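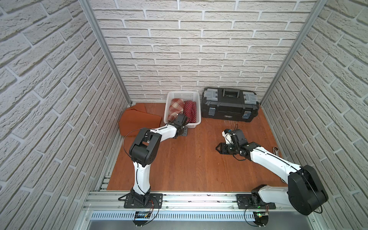 Fold or roll? One reader of our linen storage column, Onon, wrote in to say that rolled cloths never stay rolled, that flat folding is the only method worth the time, and that baskets with holes in the sides let the dust in anyway. The first point depends on the cloth. The second depends on the container. The third is correct, and is the price of letting air through.

Household cloths are usually stored in one of three ways: stacked flat, filed upright or rolled. A flat stack makes good use of depth but hides everything except the top piece. Taking one from the middle disturbs the rest. Filing upright solves this, provided the basket is full enough to hold the cloths on edge. A half-empty basket lets them slump.

Rolling needs a little more width and a firmer hand. Thin cotton rolls tightly and keeps its shape if it is packed against a neighbour. Thick towelling springs back and is better folded. Clisow, whose guide to small kitchens gives storage a full chapter, recommends folding the cloth in half lengthwise before rolling, so that both ends finish level.

Pattern matters more than is generally allowed for. A rolled cloth shows only its outer turn, and plain cloths of similar shade are hard to tell apart at the back of a cupboard. A beige-and-red plaid beside a dark red with small white dots, as in the white basket here, can be picked out without unrolling either. The two lie side by side, snug against each other, and that contact does most of the work of keeping a roll closed.

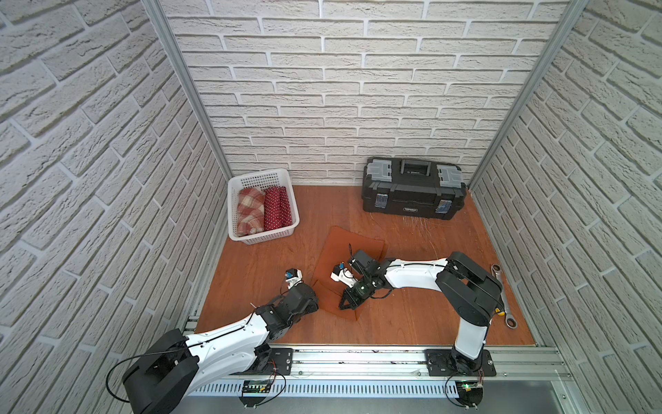
Preparation is where most rolls go wrong. A crease left in the middle becomes a ridge, and the ridge becomes a gap on the next turn. The cloth should be laid out on a hard, smooth surface and flattened from the centre outwards before the first fold. With a cloth in the state of the rust-brown one, wrinkled and skewed out of square, the corners need to be pulled true first. Its folded edges should be opened out fully, as any fold left underneath will add thickness on one side and the roll will come out as a cone.

Baskets should be chosen by internal width. The Lepik tray basket measures 30 cm across inside and suits cloths folded to a third of that. The taller Biserari model suits upright filing. Neither should be filled above the rim, and cloths must be fully dry before they go in. Freshly washed pieces go to the back and the front ones are used first.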